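Notebook, May, late afternoon

Back on the desk chore. I keep calling it the easy one and it keeps eating my afternoons! The job as we wrote it up on the Zirdale sheet: open the drawer, get the markers in, shut the drawer, leave the desktop clear. A kid does it while complaining about something else. What I want to know by the end of the summer is whether the Mesach arm can do it with no one hovering over the stop button.

Ran 11 takes by hand with the two grippers before my shoulders gave up. You forget how much you lean on your fingertips until they're gone. With the grippers I can't feel the marker at all, I just have to watch it, and a marker lying on a slant in a drawer is a mean little object (it rolls off the lower finger the moment you squeeze a hair too high). I got faster when I quit trying to pick it up neatly and just nudged it square first. Note to whoever does the next batch: nudge first, and do it the same way every time, or the policy will learn two habits and pick the wrong one.
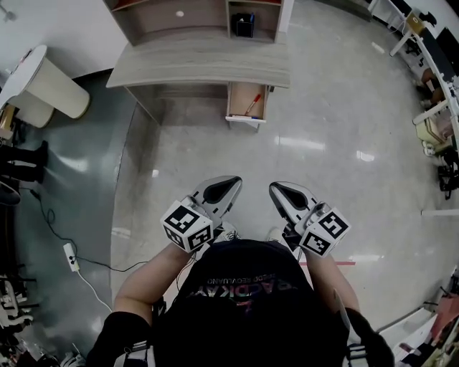 Desk setup, drawer open, red-capped and blue-capped markers inside.

Drawer itself: pulling is fine, pushing is the problem. I tend to shove it shut with the back of the gripper, like I would with a hip at home, and that's a terrible thing to teach a machine that doesn't know its own strength. Going to do 5 more tomorrow with a slow flat push and throw out anything where it bangs.

Then the bigger question, the one we keep arguing over at lunch. Can these things do chores yet? My answer today is sort of, one chore at a time, in the room they learned it in. The Bekulent model wipes a counter well enough that I'd let it do mine. Ask it to wipe the counter and then put the sponge away and it stands there holding the sponge. Urrutia wants a machine for their shop floor that clears benches between shifts, and I think that's closer than a kitchen, mostly for the dull reason that their bins never move. My kitchen has a different mess every night and I made all of it.

We're aiming for 2000 takes across all the desk jobs before the next training run. At my current pace that's a depressing thought, so I'd love it if somebody else took mornings.

Small stuff so I don't lose it:
Left gripper feels stiffer than the right, check the linkage.
Shorter people should try the desk too, I bet the reach looks completely different.
Try the drawer starting half shut. So far it's always wide open at the start, and no drawer in my house ever is.
Ask Urrutia how deep their bins are.

Stopping here, forearms are toast. Takes 2 and 9 need a second look before they go in.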